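The Ferry Bell at Wunstead

The bell at Wunstead landing had been cracked for so long that people in town thought that was how bells sounded. It gave a flat sort of clonk, like a pan lid dropped in the next room, and when Tekle Gashaw came to run the ferry he winced every time he had to pull the rope.

He was a patient man, and he let it go for one whole summer. Then in September, with the fog coming down the river every morning and the boat from Jillura feeling its way in by ear, he climbed up the post with a flashlight between his teeth and had a good long look at the crack. After that he went to find Jarrah Sheehan, who had cast a few small bells in her time and had opinions about all of them.

"You'll want to draw it first," she told him, clearing off her table. "A bell is mostly its outline. Get the curve wrong and you've got yourself a very heavy flowerpot."
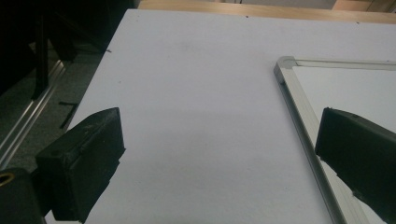 A white board with a few faint smudges.

They talked until past suppertime, and I'm told the soup boiled dry. Tekle wanted a deep voice, something that would roll out over the water and be there waiting when the boat came around the bend. Jarrah wanted to know who was going to pay for a deep voice, seeing that deep voices took a lot of bronze. The old bell would give them a fair bit of metal once it was melted down, but they'd still be short, and the foundry over at Prarnley wanted 400 dollars before it would so much as light the furnace.

So Tekle put a coffee can on the ferry counter and said nothing about it to anyone. Folks in Wunstead can't stand a can with no label (my own aunt asked him three times in one crossing), and by the end of the week the whole river knew. Coins went in, and folded bills, and a brass doorknob that Jarrah weighed in her hand and decided to keep.
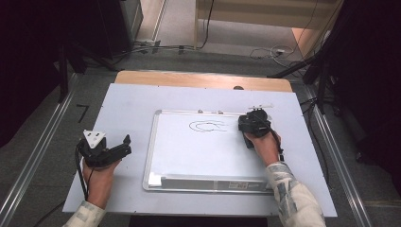 Would the new bell sound like the old one?
Only a little, since most of the old metal would go into it but the crack would stay behind in the fire.

That was how Jarrah put it, anyhow, and she put it the same way to everyone who stopped her in the street, until she'd said it so many times she began to believe it was wise. Tekle worried all the same. He had grown used to the clonk. He lay awake at night, wondering whether the Jillura pilot would know his own landing without it, and one evening he rowed across just to ask the man.

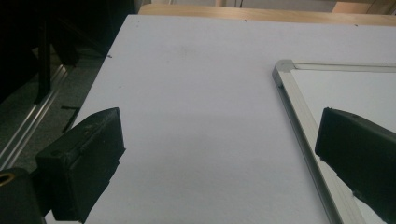
Well, I'd steer for a dinner gong if you were the one ringing it, Jemal said, and he poured them both some tea and wouldn't hear another word on the matter.

They hung the new bell on a Friday, with 17 people holding a rope that needed four. The fog was thick enough to lean on. Tekle waited until he could hear the engine out past the bend, and then he took off his hat, handed it to Jarrah, and pulled.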